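Planner update, from the Flarwood bench

September 8, 2022

Quick one this month, sorry, release is eating everything. Clakis 2 is on the main branch as of this morning. Big change is the grasp planner. Old one picked a pose first and then asked the arm if it could get there. Often it couldn't. New one scores the grasp and the reach together, so fewer dead ends and a lot less waving about before a pick.

Default plan timeout is now 880 ms. Was way too long before. If you run your own config, check it, the old key gets ignored silently (known, will fix). Also the fingertip clearance check is finaly on by default. Set it to 5 mm and leave it there unless you have a good reason.

Soda cans and snack bags are still the standard objects for the cabinet tasks. Cans on their side get a new grasp family, fingers across the body, tab end left free.

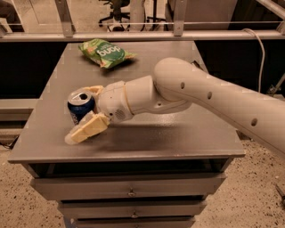

Bagheri wrote back within the hour that the timeout is fine for cans but too tight for anything near the back of the cabinet top, and asked for a per-zone setting instead of one number for everything. Fair. It's on the list, probably January, no promises.

Bags next. Flat crumpled ones give the depth segmenter trouble, it merges them with the surface and the planner never gets a target. Brundard has a branch that adds color edges to the mask. Needs review. Needs tests too, there are none.

Log viewer: scrubbing works again, and you can now filter by failed plans only. Export is capped at 40 runs per file, teh bigger ones were crashing the browser.

Please pull, rebuild, and rerun your calibration before filing bugs. Old calibration files load without any warning and the offsets will be wrong.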